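Stilleck Craft Boards > Yarn, Cord & Thread > Storage and Untangling

Topic: Sorting a mixed pile of string, is there a right way?

pebblemoth
I've inherited a bag of string from the craft room at work and it has basically turned into one animal. Most of it is a light beige, with a few dark purple strands that have worked their way all through it. I want to get it apart and put away by color so I can use it for wall hangings (I have 2 half-planned and no patience left). Do you cut, or do you pick? And what do you store it in once it's apart? Mine has lived in a bag up to now and I suspect that was the whole problem.

umwood_annie
Pick! Never cut until you've had a cup of coffee and tried again. Drop the lump on a hard table, shake it out wide, and go for the odd color first. The purple is your friend because you can follow it with your eyes. If you start on the beige you'll be following beige under beige for an hour and end up mad at it.

Karstline
I'd cut. Sorry Annie. If it's plain cheap string and it's going into wall hangings, you're going to cut it to length anyway. Find the worst knot, snip on both sides, toss the knot. I bought a 950 foot cone of cotton for less than my lunch on Wednesday, so I can't see spending an evening saving a few yards.

umwood_annie
Some of us like the evening, Karst.

pebblemoth
I'm with Annie so far, mostly out of stubbornness. I've moved to open baskets along the back of the table and I like them a lot better than the bag. Purple goes in a white one with the grid holes, and the tan that's already loose is in the teal one. The beige heap stays out front until I've worked through it. 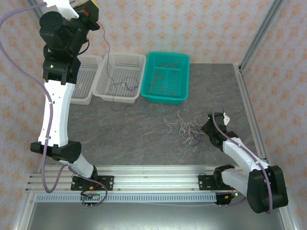 Re: Sorting a mixed pile of string, is there a right way?

natalia_s
Okay, a couple of things jump out at me. Your purple is hanging over the front of its basket, and if you leave it like that it's going to get dragged right back into the pile the next time you reach across. Tuck it in, or clip the end to the rim with a clothespin. And I'd wind the tan before you put anything on top of it. It looks fine coiled loose in there now, but loose coils don't stay coils!

Karstline
Agree on winding. Disagree on the baskets, period. Holes and string are a terrible match. Every loose end finds a hole, pokes through, and then you lift the basket and pull half the table with you. Get a box with solid sides.

natalia_s
I've used perforated baskets for years and they're fine if the string is wound. I even poke the working end out through a hole on purpose and pull from there, like a yarn bowl. It feeds really nicely. You do need to pick a hole with smooth edges, some of the cheap ones have a little burr of plastic left on them and it'll fuzz your cord.

pebblemoth
Oh I love that, I'm stealing it. What do you wind onto? I don't have bobbins.

natalia_s
Cardboard. Cut a rectangle as long as your hand, notch both short ends, wind it the long way, tuck the tail in a notch. For anything thicker I do a butterfly around my thumb and pinky and wrap the middle. I signed a few of mine "Natália Sokol, HANDS OFF" because my sister borrows.

fennelcart
Jumping in as someone who sorted 1400 yards of mixed twine last February (a shop called Urbańczyk was clearing out its back shelf and I have no self control). Work from the outside in and keep it loose. The second you pull on an end to see where it goes, you're tightening something you can't see. I lift and shake, lift and shake. It's slow but you almost never get a real knot.

Karstline
1400 yards and you didn't cut once?

fennelcart
I cut plenty! I just felt bad about it each time. Anything under 100 inches went in a scrap jar for tags and stuffing.

umwood_annie
Compromise accepted. Pick first, cut when you start swearing.

pebblemoth
Deal. I'll tuck the purple in, wind the tan onto cardboard tonight, and then go back at the beige. Karst, if it's still a heap by the weekend you can come over with your scissors.

Karstline
They're already sharpened. Get the solid box though.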